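Is a berry farm membership worth 70 dollars?

Gunvor Nygård
Brusley Farm outside town is selling a season membership for 70 dollars. It gets a family of four into the strawberry, blueberry and raspberry fields as often as we like, but you still pay by weight for whatever you carry out. Without it, entry is charged each visit. My kids are four and seven. The flyer says members "save all summer long" and I don't believe flyers. Has anyone bought one and come out ahead?

Also, does the fruit keep? Last year ours went soft on the kitchen table overnight.
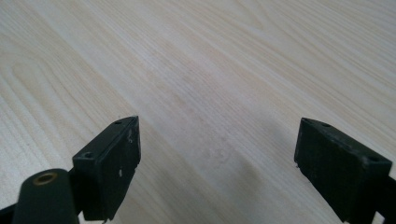

Pale wood grain, close up

I'd like to hear from people who have really gone more than twice.

Kerstin Ljungberg
We bought it two years ago. Went three times. The first visit was lovely, the second was hot and the rows by the gate were picked clean by 10 in the morning, and the third time my youngest sat down in the dirt and refused to move. Add up your own gate fees before you pay them anything. With the fruit on top we spent 115 dollars, and I could have bought a lot of strawberries for that -- washed ones, too.

Ask which weeks each field is open. When we went, the raspberries were ready for a very short time and the membership page made it sound like all of July.

As for keeping, pick in the morning, don't pile them deep, and don't wash them until you're ready to eat. Put them in the fridge when you get home. I've read the vinegar rinse advice and I'm not convinced it does much.

Leif Hellström
its worth it if you make jam. otherwise no

Fouzia Rana
I'd disagree a little with Kerstin. We live 15 minutes away and go after supper, when the line is short, and for us it paid off. If you have a long drive I doubt you'll go often enough. Call them first, though. The sign says open until 7 but they stopped letting people into the field at 6 last June, membership or not.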